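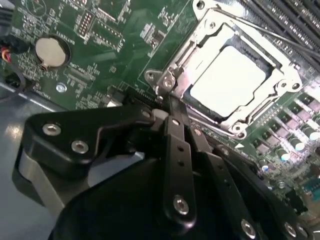 Ibrahim argues that the socket is the wrong place to begin an assessment of a used motherboard, and that a board should be graded first on its capacitors and only then on its contacts. The objection was raised in response to our July draft and is reasonable where boards arrive with visible bulging or residue. It is less persuasive for the stock considered in this paper, which was withdrawn from offices on a fixed schedule and not on account of faults.

### 3.2 Condition of the socket area

**Figure 1.** CPU socket area of a green motherboard with the metal retention frame folded open. Memory slots, a row of small black power components and four cylindrical capacitors lie nearby; the coin-cell battery is on the other side of the socket.

The sample consisted of 350 boards received at the Gastham sorting site. Each was assigned to one of two groups before inspection: boards with the retention frame closed on arrival (272) and boards with it open (78). The second group is of particular interest. An open frame offers less protection to the contact field during transport, and the load lever may be bent if boards are stacked without dividers.

Inspection followed the Flosten sheet, version 2, with one change. The original sheet scores the lever, the hinge and the frame as a single item. We scored them separately – a bent lever can often be corrected by hand, while a distorted hinge generally means that the board is sent for material recovery. Contacts were examined under a bench magnifier with the light held low and to one side. Direct overhead light was avoided, as reflections from the frame make small deviations in the contact rows hard to judge.

Of the 78 boards received open, 22 had at least one displaced contact. No attempt was made to straighten contacts at this stage. Boards in this subgroup were bagged, marked and set aside for the rework trial described in Section 4.

Capacitors were then scored by eye for swelling of the top, lean and residue at the base. In line with the comment above, we repeated the grading of the open group with the order reversed. The final grade did not change for any board, although the reversed order was slower: boards rejected for contact damage had by then already been through the full capacitor check.

Coin cells were removed after grading and collected separately. Cell voltage was not used as a criterion, as a flat cell is cheap to replace and says little about the rest of the board. Scores were entered in the Flestska register under the board number, with free-text notes limited to one line.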